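**Barnovent legt Arbeitsanweisung für die Trennung von Getränkegebinden am Tisch vor**

Stimham, 27. November 2024 - Die Barnovent GmbH hat ihre Arbeitsanweisung zur getrennten Erfassung von Kunststoffflaschen und Getränkedosen überarbeitet. Die neue Fassung gilt für Teeküchen, Besprechungsräume und Pausenflächen, in denen Gebinde unmittelbar am Tisch getrennt werden. Sie ersetzt die bisherige Fassung vom Mai und steht den Betreibern ab sofort als Textdokument zur Verfügung.

Grundlage der Überarbeitung ist eine Auswertung am Standort Wukon. Dort wurden 1269 Gebinde nach Art, Zustand und Ablageort erfasst. Bei 90 davon stimmte die Gebindeart nicht mit dem gewählten Behälter überein. Der größere Teil der Fehlwürfe entfiel auf Dosen im Flaschenbehälter. Die Fehlwürfe häuften sich an Plätzen, an denen die Behälter unter dem Tisch oder in einem Nebenraum standen.

Die Arbeitsanweisung sieht deshalb zwei offene Behälter an der hinteren Tischkante vor, einen je Gebindeart. Sie sollen sich farblich deutlich unterscheiden, etwa Grau und Gelbgrün, und eine ausreichend weite Öffnung haben. Die Tischfläche davor dient der Zwischenablage. Flaschen dürfen dort liegen, Dosen werden stehend abgelegt. Eine Vorsortierung auf dem Tisch ist nicht erforderlich.
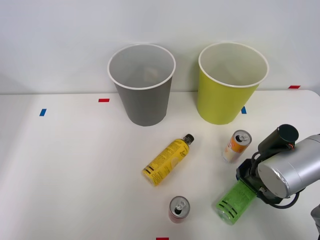

Muss der Schraubverschluss vor dem Einwurf von der Flasche entfernt werden?

Der Verschluss bleibt auf der Flasche und wird handfest zugedreht. Restflüssigkeit ist vorher auszugießen. Lose Verschlüsse, die ohne Flasche anfallen, gehören nicht in den Flaschenbehälter und werden gesondert gesammelt.

Für Dosen gilt eine abweichende Regelung. Die geöffnete Dose wird vollständig entleert und mit der Öffnung nach oben in den Behälter gestellt, solange die Füllhöhe dies zulässt. Der Aufreißverschluss wird nicht abgetrennt. Dosen werden vor dem Einwurf nicht zusammengedrückt.

»Die frühere Fassung hat die Gebinde nach Material beschrieben. Am Tisch wird aber nach Form entschieden, und zwar in kurzer Zeit«, erklärt Griet Stevens, Leiterin der Abteilung Gebindetechnik bei Barnovent. »Wir haben die Begriffe entsprechend angepasst. Es gibt jetzt Flaschen und Dosen, jeweils mit einem Behälter.«

### Einheitliche Behandlung farbiger Etiketten

Ein eigener Abschnitt befasst sich mit bedruckten und vollflächig etikettierten Flaschen. In der Auswertung wurden farbige Etiketten mehrfach als Hinweis auf die Behälterfarbe gelesen: Flaschen mit grünem oder gelbem Etikett landeten im farblich ähnlichsten Behälter, unabhängig von der vorgesehenen Belegung. Die Arbeitsanweisung stellt klar, dass die Etikettfarbe für die Zuordnung ohne Bedeutung ist. Das gilt auch für Sorten desselben Herstellers und für Importware mit fremdsprachiger Kennzeichnung. Etiketten verbleiben auf der Flasche.

Die Auswertung unterscheidet ferner zwischen liegenden und stehenden Gebinden. Liegende Flaschen benötigen mehr Ablagefläche und können bei geneigter Tischplatte wegrollen. Bei gleichzeitiger Ablage mehrerer Gebinde ist darauf zu achten, dass eine Flasche keine stehende Dose anstößt.
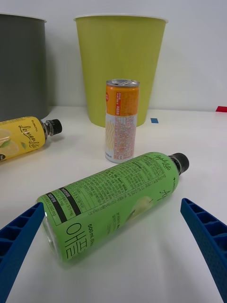 Als Mindesttiefe der Ablagefläche vor den Behältern nennt das Dokument 40 Zentimeter. Bei geringerer Tiefe ist die Zahl der gleichzeitig abgelegten Gebinde zu begrenzen. Die Tischoberfläche soll glatt, hell und feucht abwischbar sein. Fugen und eingelassene Kabeldurchführungen im Ablagebereich sind zu vermeiden.

Die Behälter werden geleert, sobald die Gebinde den Rand erreichen, spätestens jedoch am Ende des Arbeitstages. Einlegebeutel sind zulässig, müssen aber so befestigt sein, dass sie die Öffnung nicht verengen. Für die Reinigung der Behälter genügt Wasser mit einem neutralen Reinigungsmittel.

Moataz El Ouafi, bei Barnovent für die Einführung verantwortlich, verweist auf den geringen Umstellungsaufwand: »Bestehende Behälter können weiterverwendet werden, sofern sie standfest sind. Zu ändern sind in der Regel der Standort und die Farbzuordnung.«

Die Anweisung wird zunächst an mehr als 70 Tischplätzen in Wukon und Stimham angewendet. Die Firma Csizmadia übernimmt die Abholung der getrennten Fraktionen und dokumentiert Fehlwürfe je Leerung. Eine Erweiterung auf Getränkekartons und Glasflaschen ist nicht Bestandteil der vorliegenden Fassung.

**Fachlicher Kontakt:** Griet Stevens, Gebindetechnik, Barnovent GmbH, Stimham

**Pressekontakt:** Pieter Leemans, Unternehmenskommunikation, Barnovent GmbH, Stimham

Abdruck honorarfrei, Belegexemplar erbeten.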